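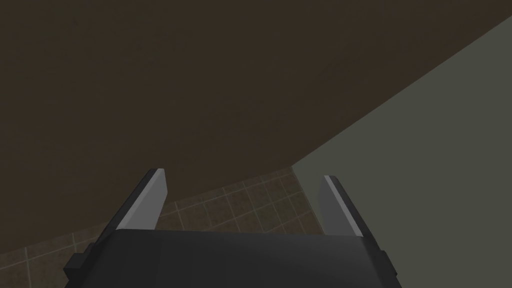
A brown surface beside a grey-green wall, computer rendering.

The Ladefoged ward recount finished in January with the same winner it started with. Eyvindur Bergmann had 2343 votes and Lærke Gunnlaugsson had 2206. After going through every paper again, the two sides agreed that 2 ballots had been put in the wrong pile. I think the recount was worth doing, and I voted for the man who won.

Several letters to this site have called it a waste of public money. Gunnlaugsson asked for it within the time allowed and gave her grounds in writing. The rules let a losing candidate do that. If we don't like the rules, the council can change them before the next election, when no one knows who will benefit.

My complaint is with how long it took. The papers sat in a locked room in Lornari for 20 days while the council and the county argued over which of them should pay the counting staff. In that time the ward had no sitting councillor, and the vote on the Gretico bus route went ahead without us. People on that side of the river now have a last bus at half past six. A recount that takes one evening should not need three weeks of letters first.

The fix is dull. Put the cost in the election budget, name the officer in charge before polling day, and set a limit of five days from request to count. Neighbouring Skinano has worked that way for years and its last recount was over before most residents had heard of it.

Bergmann has said he will raise the matter once he has settled in. He should do it this spring, and Gunnlaugsson should be asked to speak when he does.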